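Trying Out the Donley Home Kit: What We Learned in One Term

Project report, Household Robotics elective, Rorcombe College

When our instructor first handed out the list of project topics back in the fall, I will admit that reviewing somebody else's software was not at the top of my list. I wanted to build something! But the college had just bought a one-year license for the Donley Home Kit, which is sold by a small company called Hagedorn, and our group was asked to find out whether next year's class should be using it. By the time May came around I had grown very fond of it, complaints and all, and I hope this report is useful to whoever gets the topic after us.

The kit is a simulator package for practicing household jobs with a robot arm before you ever go near a real one. You get a set of furnished homes, a handful of arms and grippers to choose from, and a task editor where you write down what the robot is supposed to do (open this, carry that, put it over there). Our license cost the department 537 dollars for the year, and it came with the basic homes plus one add-on, a floor plan called Nulbridge.

Installing it took us most of an afternoon. The guide is friendly and nicely written, but it skips a step about graphics drivers, and two of our laptops refused to start the program until we found the answer on the support page. After that things went smoothly, and I want to say a kind word for the help desk, who answered our question the same evening.

We decided to spend nearly all our time on doors. Doors sound easy until you try them. The gripper has to come in at a sensible angle, close on the knob without shoving it, turn, and then pull along a curve while the arm keeps out of its own way. We set up 9 different door tasks and let them run overnight on the lab machine, which gave us 3180 attempts to look through by the end of the term. Reading those logs was slow going, but it taught me more about wrist angles than any lecture has.

The view we used the most was the one that looks out over the gripper, and I got so used to it that I started lining up my own hand that way at home.

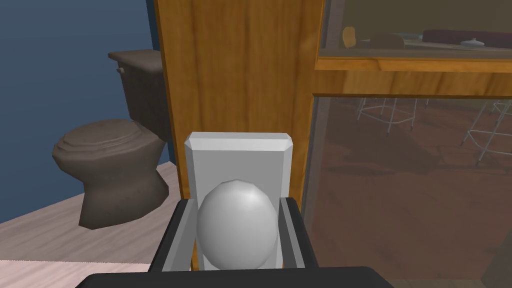 Report and picture by Owen Castellane

With the white oval knob sitting between the two fingers like this, you can judge the left and right gap very well, but the palm and fingers hide the lower part of the backplate, so we liked to keep a side view open too. The homes are pleasant to work in. The wood grain on the door is nicely done, and you can look through the tinted glass to the stools in the next room. Some of the shapes are plainer up close, and the knob has visible facets, though that never bothered our tests.

My main wish is for better notes on the contact settings. We changed the finger friction by guesswork for two weeks before finding a value we trusted, and a short page of starting numbers would have saved us a lot of grumbling. I would also love a way to replay a single attempt without loading the whole batch.

Our group recommends renewing the license, with a spare lab session set aside for installation. The door tasks are saved in the class folder, along with our settings, and next year's students are very welcome to them.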